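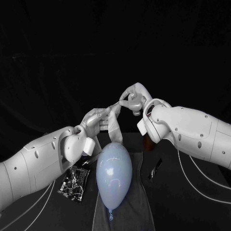
Recovering from a hand-to-hand contact fault on a two-arm bench

This procedure covers the fault that stops both arms when the fingers of one hand press against the fingers of the other during a close two-handed task. On the Trelulow bench it shows up most often in ribbon and balloon work, where the hands have to meet over the middle of the table. The controller reports it as a contact stop on one side and a following stop on the other. Both arms hold position with the motors powered.

Read the whole page before touching anything. A held arm is still live.

Before you start

You need the operator console, the bench key, a soft cloth and a second person. The second person stands at the stop button for the whole procedure and does no other job. Take off lanyards and tie back long hair.

Do not press the emergency stop unless somebody is at risk. It removes motor power, the brakes take a moment to bite, and both forearms drop slightly before they hold. With the fingers interlocked, that drop is what bends a finger joint. Elsie Faulkner replaced two index fingers in December after exactly this.

Step 1. Put the bench in hold

On the console, select Pause, then Hold Both. Wait until both status lines read HOLD. If one reads FOLLOW, that arm is still taking its target from the operator's glove and will move when the operator does. Ask the operator to keep still, select Release Gloves and check again.

Step 2. Find out which hand is loaded

Open the joint current page and compare the finger currents on each side. The loaded hand shows a steady current above its resting value. The other hand may show one too, but smaller. Write both sets down before going further, as they are cleared by the restart.

If both hands show the same current, treat the right hand as loaded. It is the following arm in our set-up and is slower to give way.

Step 3. Free the workpiece

Anything held between finger and thumb should be released before the arms are moved. Support the loose end with one hand, keep your wrist below the robot's wrist, and have the second person open the pinch from the console by 10 per cent at a time. Do not pull. Ribbon will slide out once the grip eases. Thin film can stick to the finger pads and may need lifting away with the cloth.

Leave balloons where they are until the arms are clear. If one bursts, people flinch, and the worst place to flinch is between two powered hands.

Step 4. Back the arms off

Select the loaded arm only. Set jog speed to the lowest value and jog along the forearm axis, away from the other hand. Do not use Home. The homing path lifts the wrist first and will drag hooked fingers across the opposite hand.

Stop after 30 mm and look at the fingertips from the side. If they are clear, repeat for the other arm. If they are still touching, open the fingers of the loaded hand fully and jog again. After 4 attempts without separation, stop and call Burgi Schnyder. Further jogging at that point has always made things worse.

Step 5. Check for damage

With both arms clear, turn the bench key to Off and remove it. Then check the following by hand:

Each finger bends and returns without a click.
Finger pads are seated, with no lifted corners.
The wrist seam is even all the way round.
Cables lie flat on the table and have not been drawn under a forearm.

A click in any joint means the hand comes off and goes to Ormsby for inspection. Label it with the side and the finger.

Step 6. Restart and re-zero

Replace the key, power up and run the finger zero routine on both hands with nothing in the grip. Run it twice. The second pass should agree with the first; if it does not, repeat step 5.

Reducing the chance of a repeat

The usual cause is a minimum separation value that has been turned off to let the fingertips meet. Tegan Whitelaw's configuration keeps it on at 2 mm and lowers the grip force instead. Ribbon can still be passed from hand to hand at that setting. Load it from the Erncombe profile folder and confirm the value on the console, because older profiles overwrite it without a message.

Record every contact stop in the bench log, including those that cleared on the first jog. Enter the currents from step 2 and the profile name.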